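Two arms and clear eyeglasses: planner keeps both arms waiting, and perception loses the glasses

kivau_bench
Hi everyone, and thank you in advance for reading such a long post! We have a two-arm cell on a white table, and the task is putting clear rimless glasses into a case with a gray lining. Detection is fine once the glasses are in the case. Out on the bare table, the mask comes and goes, the pose jumps, and the planner (we use Piltus, with our own task layer on top) then holds both arms until it gets a steady pose. Out of 90 runs in April, 21 timed out this way. Views from the wrists and the head camera: 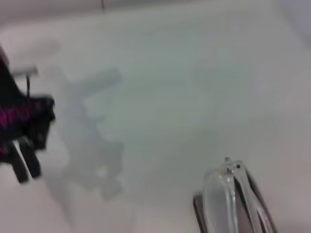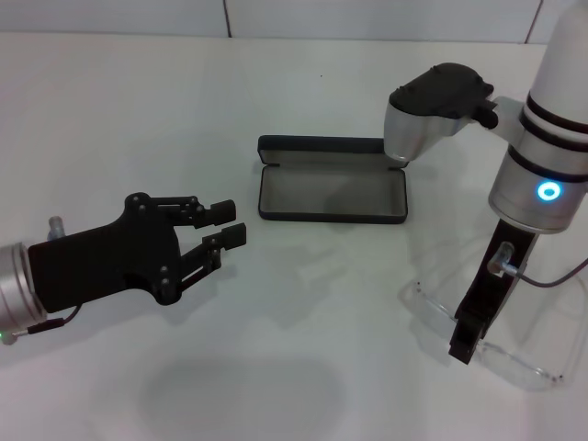
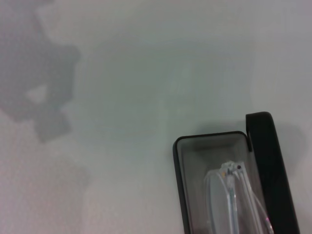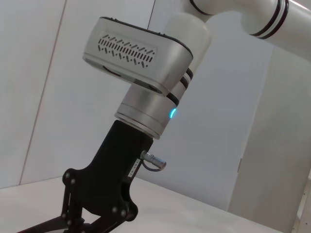 Should I retrain the segmenter, or is there something kinder I can do in the planner first? I would love to avoid another month of labeling if I can.

Ayten Gökçe
Oh, I know this one well, and I feel for you! I would leave the segmenter alone for now. Check whether you are feeding it wrist images while the arm is still moving. We gate on joint velocity and only accept a mask after 3 still images in a row, then fuse the poses and let the planner see just the fused one. Also, please don't let one bad pose lock both arms. Give each arm its own wait state, so the one that isn't near the glasses can carry on to its next waypoint. Write back if the gating doesn't help, and paste your timeout settings when you do.

wustar_fan
just raise the timeout, ours is 6 seconds

kivau_bench
Thank you both! Ours was already longer than that, so I'm trying the velocity gate tonight.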